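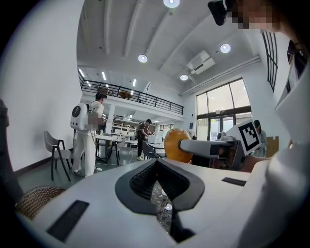
주황색 둥근 물건과 라탄 바구니. 천장에는 둥근 등 네 개.

2025년 2월 8일

오전에 거실 정리를 다시 시작했다. 지난번에는 벽 쪽 선반에서 손을 놓았으므로 선반부터 이어서 했다. 커튼은 열고 천장등도 켰다. 낮이라 등이 없어도 물건은 보이지만, 흰 벽과 흰 천장이 빛을 고르게 퍼뜨려 주지는 않는다. 창가와 안쪽의 차이가 생각보다 크다. 조도계를 바닥 가까이 두고 재니 안쪽에서 300룩스가 넘는 값이 나왔다. 등을 끄면 같은 자리에서 값이 크게 떨어진다. 정리 작업에는 등을 켜는 쪽으로 정한다.

조도계를 꺼낸 이유는 광택 있는 물건 때문이다. 둥글고 매끈한 것은 위에서 오는 빛을 점으로 반사한다. 표면에 긁힌 자국이 있는지 보려고 하면 반사점이 먼저 눈에 들어온다. 손목을 조금씩 돌려 반사점을 옮기면서 봐야 한다. 주황색은 그나마 낫다. 검은색 유광은 천장이 통째로 비쳐서 표면을 읽기 어렵다. 무광은 문제가 없다. 다음에는 얇은 천을 창 쪽에 한 겹 치고 비교해 볼 것.

분류 기준을 바꿨다. 전에는 용도별로 나누었다. 용도별 분류의 문제는 용도가 둘인 물건이 매번 다른 곳으로 간다는 점이다. 끈은 포장 재료이면서 화분 고정용이고, 작은 집게는 빨래용이면서 봉지용이다. 찾을 때는 늘 두 군데를 열었다. 오늘부터는 형태를 먼저 본다. 구르는 것, 눕는 것, 서는 것, 접히는 것. 그다음이 크기이고 용도는 마지막이다. 이렇게 하면 주방 물건과 공구가 한 칸에 들어가는 일이 생기는데, 음식에 닿는 것만 따로 빼고 나머지는 그대로 두기로 했다.

구르는 것은 바구니로 보낸다. 선반에 두면 판이 조금만 기울어도 앞으로 나온다. 수평계를 대 보니 가운데 판이 앞쪽으로 미세하게 처져 있다. 나사를 다시 조여도 그대로였고, 받침 뒤에 얇은 종이를 접어 끼우니 기포가 가운데로 왔다. 종이는 눌리면 얇아지므로 임시 조치다. 3월에 플라스틱 심으로 교체한다. 그때까지 둥근 물건은 그 판에 올리지 않는다.

라탄 바구니는 황갈색이고 짜임이 거칠다. 공기가 통하고 가볍다는 것은 장점이다. 단점은 안쪽 면이다. 짜임의 돌기가 매끈한 표면에 닿는다. 유광 물건을 넣고 뺄 때마다 마찰이 생긴다. 안감을 대기로 하고 작년에 사 둔 Feltalix 펠트를 꺼냈다. 포장에는 두께가 적혀 있지 않다. 버니어로 재려고 했는데 누르는 힘에 따라 값이 계속 달라져서 기록하지 않는다. 펠트 같은 재료는 일정한 하중을 걸고 재야 의미가 있다. 집에 그런 장치는 없다.

펠트 재단은 종이 본을 먼저 떴다. 바닥은 신문지를 안에 넣고 손가락으로 가장자리를 눌러 접힌 선을 따라 잘랐다. 옆면은 한 장으로 두르면 모서리에서 주름이 잡힌다. 두 장으로 나누고 겹치는 부분을 손톱 너비만큼 두었다. 첫 번째 본은 위쪽이 좁았다. 바구니 입구가 바닥보다 벌어져 있는데 직사각형으로 본을 뜬 탓이다. 두 번째 본은 부채꼴로 떠서 맞았다. 버린 펠트는 없다. 종이 단계에서 틀렸기 때문이다.

고정은 실로 했다. 접착제는 쓰지 않았다. 라탄에 스며든 접착제는 떼어 낼 방법이 없고 펠트는 언젠가 빨아야 한다. 짜임 사이로 바늘을 넣어 위쪽 둘레만 느슨하게 잡았다. 바닥은 고정하지 않고 얹기만 했다. 바닥에 모이는 먼지를 털려면 그쪽이 편하다. 바늘은 Herrero 굵은 것을 썼다. 가는 바늘은 라탄을 피해 가는 과정에서 휘었다. 굵은 바늘은 구멍이 커지지만 펠트에서는 티가 나지 않는다.

점심 이후 선반 벽을 다시 쟀다. 기둥 모서리에서 문틀까지 1,794mm. 전에 적어 둔 값보다 작다. 전에는 걸레받이 위에서 재지 않고 바닥에서 쟀던 것 같다. 걸레받이가 양쪽에서 튀어나온 만큼 바닥에서 재면 줄어들어야 하는데 반대로 나왔으니 그 설명은 맞지 않는다. 줄자의 고리가 헐거워서 당겨 잴 때와 밀어 잴 때 차이가 날 수 있다. 같은 줄자로 밀어서 다시 쟀고 값은 같았다. 전 기록은 지웠다. 옛 값의 출처를 더 찾지 않는다.

이 치수면 Dinside 선반을 한 단 더 붙이는 계획은 안 된다. 모듈 폭에 문 여닫는 여유를 더하면 문손잡이가 옆판에 닿는다. 문에 완충재를 붙이면 들어가기는 한다. 그러나 완충재에 기대는 배치는 오래가지 않는다. 예전 집에서 그렇게 했다가 완충재가 떨어진 뒤 옆판에 손잡이 모양으로 자국이 났다. 증설은 취소. 대신 높이 방향을 본다. 천장이 높고 위쪽 벽은 비어 있다. 다만 들보가 지나는 자리는 들보 아랫면이 한계이고, 등 바로 아래에 판을 두면 그 밑 칸 전체가 그늘이 된다. 등의 위치를 먼저 종이에 옮기고 그다음에 판 위치를 정해야 한다.

그래서 천장 평면도를 그렸다. 축척은 대충 맞추었다. 기준은 창 쪽 벽으로 하고, 들보를 먼저 긋고 둥근 매입등을 나중에 찍었다. 사다리에 올라가지 않고 추를 단 실로 바닥에 위치를 내리는 방법도 생각했는데, 어차피 천장에서 실을 잡고 있으려면 올라가야 한다. 바닥에 누워서 등 중심을 올려다보고 머리 위치에 테이프를 붙였다. 오차가 손바닥 하나는 될 것이다. 판 하나를 어디에 둘지 정하는 데는 충분하다. 벽에 구멍을 뚫을 때는 다시 잰다.

라벨 작업. 칸 번호는 왼쪽 위부터 매긴다. 끝 번호는 13이다. 번호만 적고 내용은 적지 않는다. 내용은 자주 바뀌고 라벨은 잘 안 바꾸게 되므로, 내용은 수첩에 따로 둔다. Fludness 라벨 테이프는 흰 선반에 잘 붙지만 떼면 가장자리에 끈끈한 것이 남는다. 알코올로 닦으니 없어졌고 선반 도장면에는 변화가 없었다. 뒷면 구석에서 먼저 시험했다. 바구니에는 테이프가 붙지 않는다. 종이 꼬리표를 실로 달았다. 꼬리표 글자는 연필로 썼다. 볼펜은 여름에 습기로 번진 적이 있다.

상자 2번의 내용물은 결국 다 나누지 못했다. 남은 것은 전선류와 짝이 없는 뚜껑이다. 전선은 단자 모양으로 나누는 것이 맞는데, 형태 우선이라는 기준을 적용하면 전부 접히는 것이 된다. 기준이 여기서는 쓸모가 없다. 전선만 예외로 두고 단자, 길이 순서로 한다. 예외를 수첩 앞장에 적었다. 뚜껑은 한 달 보관하고 몸통이 나오지 않으면 버린다. 작년에도 같은 내용을 적었고 그때의 뚜껑이 아직 있다. 이번에는 봉투에 넣고 겉에 기한을 썼다.

저녁에 바구니를 한 번 더 봤다. 안감 위쪽 둘레가 한 군데 떠 있다. 실 간격이 넓었던 곳이다. 한 땀 추가했다. 둥근 물건을 넣고 바구니째 기울여 보니 펠트 위에서는 구르는 속도가 느리고 소리도 작다. 안감 없는 상태의 소리를 미리 들어 두지 않아서 비교는 할 수 없다. 바구니 위치는 왼쪽 벽 가까이로 정했다. 직사광이 길게 닿는 자리는 피했다. 라탄은 마르면 끝이 갈라진다.

등은 하나씩 껐다 켜며 그림자 방향을 확인하려고 했으나 스위치가 묶여 있어 따로 꺼지지 않는다. 스위치 덮개는 열지 않았다. 그림자는 낮에 창 쪽 빛과 섞인 상태로 보는 것보다 해가 진 뒤에 보는 것이 분명하다. 선반 가운데 칸의 그늘이 가장 짙다. 자주 쓰는 것은 그 칸에서 뺐다.

다음에 할 것.
가운데 판 심 교체, 재료 두께 먼저 잴 것.
천장 평면도에 창틀 위치 추가.
전선 분류용 봉투 구입. 투명한 것.
줄자 고리 점검, 안 되면 새것.
펠트 남은 조각은 선반 아래 칸에 깔아 둘 것.

손끝에 바늘 자국이 있어서 설거지는 장갑을 끼고 했다. 환기하고 등을 껐다.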